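Vokulcombe Garage Notes
December 8, 2022

Thread on the rear drum brakes on the Sowerby, an old air-cooled sedan I've been recommissioning since October. Drums only, single-circuit master cylinder, no servo. Long pedal on first application, normal on the second.

A pedal that comes up on the second pump usually means excess shoe clearance. Air in the lines feels spongy and stays spongy. Mine was firm once it arrived, so I left the bleed nipples alone and went to the adjusters first.
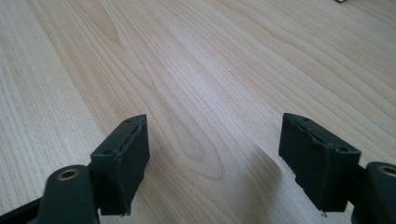
Each rear drum has two star wheels, one per shoe, reached through a hole in the backing plate. They turn in opposite directions to tighten. Wind each one in until the drum locks, then back off until there is a light, even drag over a full turn of the wheel.

Left rear adjusted normally. Right rear dragged over part of the turn and ran free for the rest. That is an out-of-round drum, a bent stub or a bearing with too much play. Bearing play was within spec, so the drum came off.

Axle nut torque on this car is high and the nut is split-pinned. Crack it with the wheel on the ground and the handbrake on, first gear engaged, chocks at the front. I used a 3/4 inch bar with a length of pipe. Do not try this on stands.

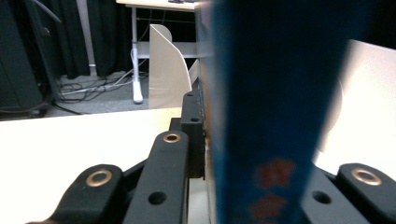 Drum measured across four diameters. Worst difference was well past what I'd accept, with a lip on the outer edge and heat spotting on one side. It could be skimmed, but there wasn't enough metal left under the maximum diameter cast into the hub face. Replaced both sides as a pair.

New drums are Pestmont, $318 for the two. Shoes are Demimen, bonded, $62 the axle set. The drums come coated in preservative, so clean the friction surface with brake cleaner before fitting or you will contaminate the shoes on the first stop.

Bedding in: moderate stops from 60 km/h with time to cool between them, for the first 200 km. No hard stops from highway speed unless you need one. Recheck the adjusters at 400 km, as new shoes lose their high spots early and the pedal will drop slightly.

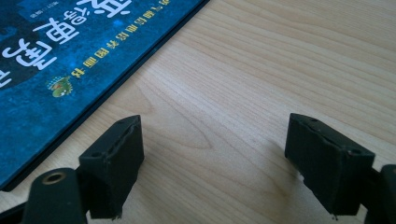 Reply from a follower: did you centre the shoes before the final adjustment? Mine kept a long pedal until I did.

Yes. Spin the drum, press the pedal firmly a few times, then adjust again. Repeat until the clicks stop changing. The handbrake cables must be slack at the lever while you do it, otherwise they hold the shoes off their stops and the reading is false. Set the cables last.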